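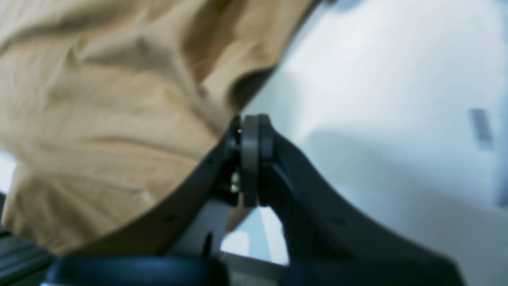 Zsolt Rácz wrote to me after the first version of this page that tan cloth should never be folded when it is still full of wrinkles, because the wrinkles become permanent in the drawer. His grandmother ironed everything first, also the kitchen towels. I agree with him for linen. For plain soft cotton I don't iron, I only smooth it with the flat hand on the table, and I think the result is good enough for a shelf that only the family sees.

Folding Notes, Gallery 4: Tan Cloth

I collect on these pages small studies of laundry and folding. The earlier galleries had towels and bed sheets. In this one there is a single color, tan, or camel as some shops call it. I chose it for a simple reason: on white cloth the folds disappear in strong light, and on black cloth you see almost nothing. Tan shows every fold. The high parts become pale, the deep parts become brown, and the eye understands quickly where the cloth goes up and where it goes down.

The first picture: Long diagonal folds
The cloth has wide creases which run from the upper left to the lower right. Near the lower right edge it curls under itself and makes a dark brown lip. If I find such a rolled edge in my own laundry, I open it before I do anything else. A rolled edge inside a folded pile makes a thick place, and the pile will lean to one side.

The second picture: A loose peak
One part of the cloth is lifted and a flap hangs over to the right. I like the yellowish color on top of the wrinkles very much. Lifting from one point is the way I look for the shape of a thing when it comes out of the basket as a ball. You take it up, you let the rest hang, and very often a corner or a seam shows itself. Then you take the corner with the other hand and put the first part down.

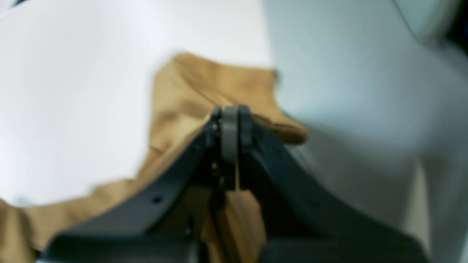
With big pieces I repeat this 2 times, one time for each upper corner. Renata Rutkowska, from whom I learned most of my folding, does it in the air and never needs a table. My arms are too short for it, so I lay the piece down and pull the sides straight from the middle to the outside.

A few words about washing this color. I wash tan together with brown and beige, never with new blue things, and I don't go higher than 60 degrees for cotton. For a garment I read the label first. I dry it in the shade, because in our yard the sun in the afternoon is strong and one shoulder of my old jacket became lighter than the other.

Berhanu Mersha asked if I will make a gallery with striped cloth. Yes, in December, when I have more time in the evenings. Stripes are more difficult for me, as they must meet at the fold. Gallery 3, with the bed sheets, stays open for comments until then.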